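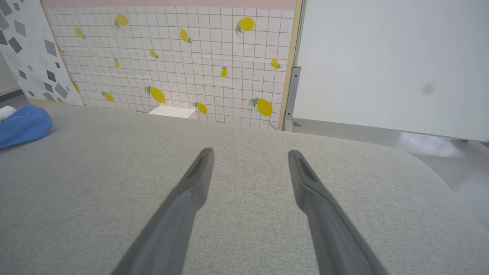 Who gets to decide when a robot is allowed to close its hand?

At Tondanix it was Nusrat Rana, and she had it in writing. The rule was number four on the sheet taped inside the cell door: *Open, hover, wait, look. Then close.* She had written it with a fat marker and gone over the word "wait" a second time.

Tharushi Jayawardena read it on her first morning and loved it immediately, which surprised her. She had come over from Berge, where the rules lived in a binder and the binder lived in a locked office, and where she had once needed a signature to borrow the binder. Here were 10 rules on one page, and a person who would talk about them until her tea went cold!

"Why wait, though?" Tharushi asked. "The arm knows where it is."

"The arm knows where its joints are," said Nusrat. "It has an opinion about where the cloth is. Go on, run it."

So she ran it. The arm came down over the gray cushion with its fingers apart and stopped, and for 700 milliseconds it did nothing at all. Tharushi watched the wrist view on her screen. Gray weave, the blue cloth bunched way over on the left, lemons all across the back panel. She had 700 milliseconds to look at lemons, and it felt like a whole afternoon.

"It's nowhere near the cloth," she said.

"No, it isn't."

"It would have closed on the cushion."

"It would have closed on the cushion, logged a grasp, and gone up with a pinch of upholstery." Nusrat was delighted. She pulled a stool over with her foot. "Now, what do you want to do about it?"

What Tharushi wanted to do was nudge the arm left by hand and carry on. She had her fingers on the latch before she remembered rule two, which said that the door stays shut until the light is white. The light was green. She took her hand back and felt her ears get hot.

Nusrat didn't scold her. She picked up the pencil that hung on a string by the door and wrote in the near-miss book: *Hand on latch, light green, did not open.* Then she held out the pencil so Tharushi could sign.

"I didn't do anything," said Tharushi.

"That's the best kind to write down. Look back a few pages, I'm all over it."

She was, too. *N.R. walked in with hood strings hanging. N.R. changed speed limit, forgot to tell the next shift. N.R. said "it's fine" out loud.* There were 18 entries in Nusrat's handwriting, and beside one of them somebody had drawn a small fish for reasons that were never explained to Tharushi in all the time she worked there.

They stopped the arm properly. Stop button, key out, key in Tharushi's pocket, and then Nusrat made her say it: "I have the key." The light went white. It sounded silly the first time, saying it to a room with two people in it. By lunch she was saying it like her own name.

The trouble was the camera offset. Aninska had shipped a new wrist mount, and the numbers in the config belonged to the old one. Tharushi found it herself, on her knees beside the cushion with a steel rule, and she whooped so loudly that a man from the Granda side of the building put his head in to ask if they were all right.

"We're great!" Nusrat told him. "She found the offset!"

He looked pleased for them and went away.

They changed one number. Rule seven: one change, one note, one slow run. Tharushi typed the note, read it back aloud, and handed Nusrat the key so that Nusrat could be the one to put it in. Two people for a restart, always, even when the second person was only across the room eating crackers.

"Slow run," said Tharushi.

"Slow run," said Nusrat.

The arm set off at a crawl. It went left this time, a good long way left, and came down with its fingers wide over the blue folds. It stopped there. Tharushi leaned toward the screen and counted under her breath, though you can't really count 700 milliseconds, you can only sort of hum it.

The fingers closed. Up came the cloth, one corner trailing.

"Can I do it again?" she said.

"You can do it until Saturday," said Nusrat. "The acceptance sheet wants 300 clean ones. Write down the first."

Tharushi already had the pencil.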